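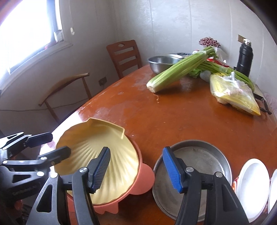

Amarachi told me on the telephone that a table is for eating and not for storing, and that if I keep celery on it overnight I will have soft celery by the morning. She said it twice. I answered yes, yes, and then I sat with my tea and did nothing for 20 minutes.

It is true that I have let the table go. In May everything comes to it. I enter the kitchen with the bags and the table is the first thing I meet, so I put all of it there and promise myself to sort it after. Now it is after. The big celery is at the far side toward the wall, and with it the other long green bundle, which lies partly on the plastic bag with the yellow vegetables. I said to Amarachi that it looks like a small market. She said a market has prices and somebody who is awake.

The soup for Oluwaseun is for tomorrow at noon. He asked for the same one I made in the winter, and of course I did not write it down. I remember that I cut the celery very thin and cooked it slowly with onion before any water came in. I remember also that I put too much pepper and he was polite. This time I will put less pepper and more of the leaves. At home my aunt never threw the leaves away. She dried them on a paper near the window and we had them in a jar for months. I want to try it again, but our window has sun only until ten o'clock.

Then there is the matter of the dishes. I wanted to decide today which ones stay and which ones go in the box for Usman's shop, where they take kitchen things in good condition. The pink dish with the shell inside it I keep. I do not know what it was made for. I use it for lemons, sometimes for keys, and one time for olives when guests came, and everyone asked where I bought it. I bought it at the Incombe market for 3 dollars, and the woman wanted to wrap it in so much newspaper that I missed the bus.

The round metal pan I am less sure about. It is scuffed inside and it is too shallow for a cake that rises. But flat bread comes good from it. Amarachi says keep, because a pan that already looks used does not make you afraid to use it. So, keep.

The white plates are the Grundar ones, from the first apartment. We had up to 20 of them, in the time when we invited people without thinking. I would like to give away the larger ones and leave enough for us and for a few visitors. I took one in my hands and put it back again. Maybe next week I am stronger.

The steel bowl at the back I need in any case, for washing the celery. It always has sand at the bottom part, near the white end, and if you are lazy you will hear it in your teeth.

Plan for the evening: first the greens, washed and in a damp towel, in the refrigerator. Then the table with warm water and a little soap. Then the box for Usman, even if there is only one thing in it. I must also call Oluwaseun and ask if his sister is coming, for then I need the bigger pot from the downstairs closet, and the key of it is again I don't know where. I looked already in the blue coat.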